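Prevlow Hand-Held Gripper Kit: A Semester of Folding Laundry

Reviewed for the Moritz Student Robotics Club

Our club bought the Prevlow kit in the spring for the cloth-handling project. The goal was to record people folding ordinary clothes with grippers in place of hands, then train a small arm on the recordings. Four of us used the kit regularly: Soon-im Woo, Gil-soo Yook, Tane Rewi and me. We paid $278 for the pair from Fekico, charging cables included. Shipping was extra.

What you get is a pair of black grippers with yellow fingers, a calibration sheet and a printed quick-start card. You also need a laptop for the recording software. The card covers pairing and the first recording. Everything past that is in the online manual, and parts of it are out of date. The menu it calls "Session" is named "Project" in version 2 of the software, and it took us most of a Tuesday meeting to figure that out.

Setup

Pairing takes a few minutes once you know the order. Turn on the left unit first, wait for the software to list it, then turn on the right. If you start both together, the software sometimes swaps the sides and you find out when you play the recording back. Gil-soo put this on the club checklist after we lost an evening of work to it.

We started on a lab bench, but a bench is narrow and everybody folded the same way on it. After April we let members take the kit home and fold wherever they normally would. Beds worked well. They gave us more room for large items, and the clothes were whatever was in the closet.
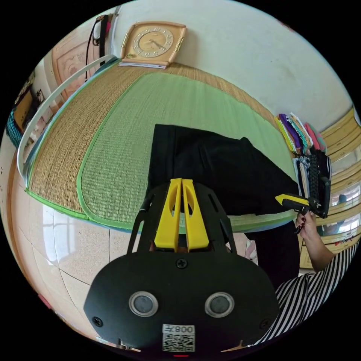
Pinching the edge of a black garment, folded clothes stacked to the right.

Grip

The fingers are the best part of the kit. They have a long slot cut through them and they bend a little when they close, so a hem stays put without a hard squeeze. T-shirts and thin cotton pants were easy from the first day. Sweaters took practice. The tips tend to take only the top layer of a thick knit, and you have to come in lower and flatter than feels natural.

Dark clothes are harder than light ones for a different reason. On playback it can be difficult to tell where one layer of black fabric ends and the next begins. Soon-im went through more than 200 recordings by hand, and most of the ones she marked as unclear were black items. Better lighting helped some. If you are planning a project like ours, record a few dark pieces early and look at them before you commit to a room.

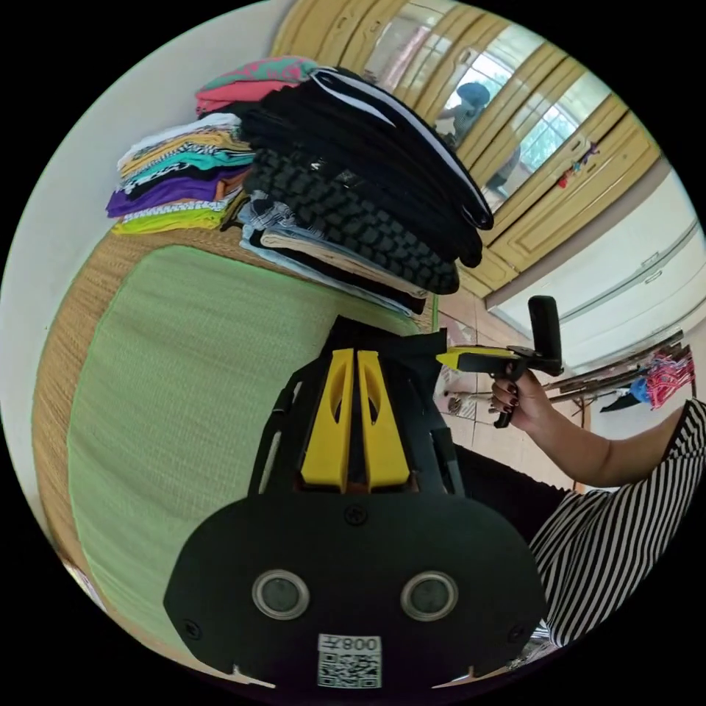 Working beside the folded piles, second gripper turned sideways.

Comfort

The handle is fine for average and large hands. Tane had no complaints. Soon-im found the trigger a long reach and switched to pulling it with two fingers. We settled on 20 minutes as the longest stretch before a break, and recordings made after that point were noticeably sloppier.

Wrist angle matters more than weight. Reaching across a wide surface with both units makes you bend your wrists outward, and on a low bed you are leaning over as well. Sitting at the edge and pulling each piece toward you is easier than kneeling. Large items are still awkward.
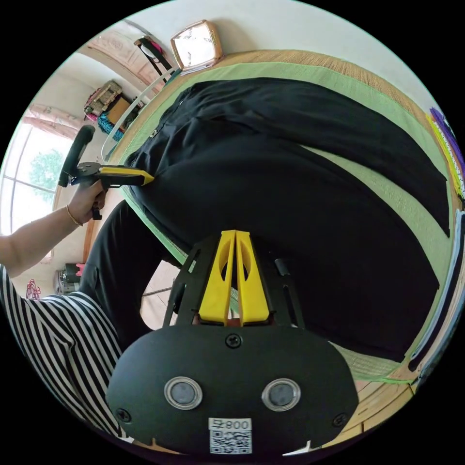
We wrote a rule for those: flatten first, grip second. Spread the piece with the sides of the fingers, then take an edge. New members want to grab right away, and then they spend the rest of the recording fixing wrinkles.

Software

It records reliably. We had one crash all semester. Naming files is a chore, though, because the default name is only a number and there is no field for the type of clothing. Olesia Vakulenko wrote a short script that renames everything from a spreadsheet, and we would not want to work without it now. The export to the Cho format, used by our training code, worked on the first try.
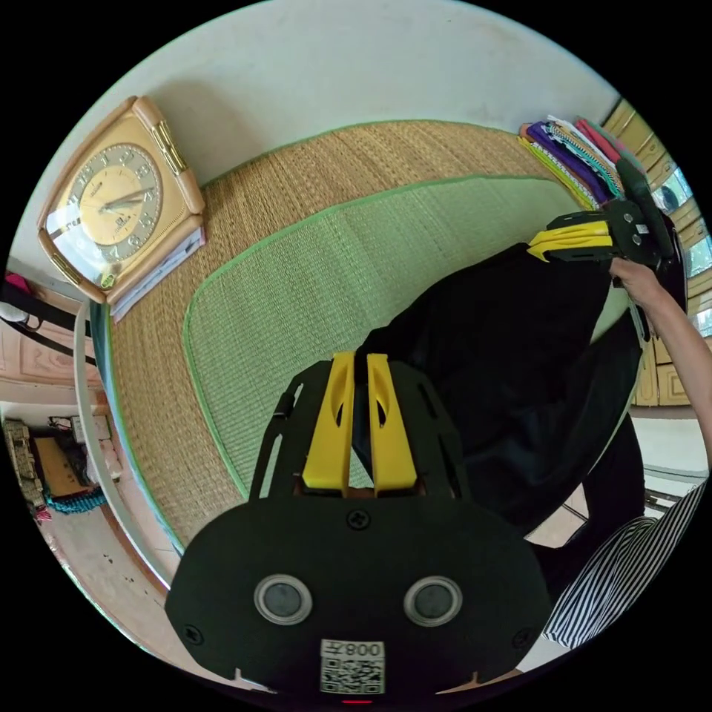 Support was slow but useful. I asked about replacement fingers and got an answer the following week, with a part number and a price. The fingers come off with ordinary small screws. Buy a spare set with the kit if your club plans to let a lot of people use it.

Would we buy it again?

Yes, for cloth and other soft items. We tried it briefly on cups and small boxes and it did the job, but we did not do enough of that to rate it. A club with a smaller budget could share one kit the way we did, with a sign-out sheet and one person in charge of the files. We plan to keep using ours in the fall for towels and bed sheets.

Rating: 4 out of 5. The missing point is for the manual and the file names.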